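Skinddale Training Centre approves first purchase of two-arm robot benches

Skinddale, Sep 20, 2022

The Skinddale Training Centre has approved a programme for the purchase of two-arm robot benches for its repair and assembly courses. The equipment will be supplied by Caltivum under an agreement that also covers installation, staff training and servicing for a period of 18 months. Delivery of the first benches is planned for January.

The decision follows a review of the centre's equipment needs led by Tahira Butt, Head of Equipment Planning. The review compared the purchase price of each system with its expected running costs, including spare fingers, cabling, software updates and the staff hours needed to keep a bench in working order. Running costs were found to vary more widely between suppliers than purchase prices, and bids were scored accordingly.

"We asked every bidder to set out what a bench would cost us after it had been paid for," said Tahira Butt. "The answers were very different, and they shaped the final choice. Our teaching departments need to know in advance what they will be asked to find from their own budgets."

Benches will be set up for the handling of ordinary hand tools and household goods, in line with the content of the courses. Each bench carries two arms, and the agreement sets aside 200 hours of supervised use for teaching staff before any course begins. 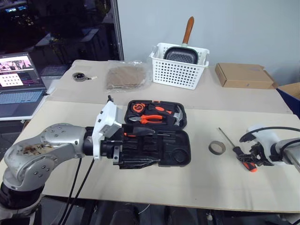 Will departments have to pay for replacement parts?

Replacement gripper fingers and cables are covered by the servicing agreement for its full term. After that date, departments will meet these costs from their yearly equipment budgets, and a price list fixed in advance will apply.

The programme will be carried out in 2 stages. The first, named Jafri, covers the teaching benches and the electrical work they require. The second, named Dalar, will extend the equipment to evening courses and depends on a review of use and costs at the end of the first stage. Funds for Dalar have been reserved but not released.

Noman Satti, Director of Customer Projects at Caltivum, said: "The centre gave us a clear account of the work it wanted done and the money available for it. We have priced the agreement so that there are no separate charges for visits or routine repairs."

Departments wishing to be considered for the second stage should send a short statement of need to the Equipment Planning office. Statements should give the expected hours of use, the floor space available and the name of the member of staff responsible.

Media enquiries should be sent to the press office of the Skinddale Training Centre.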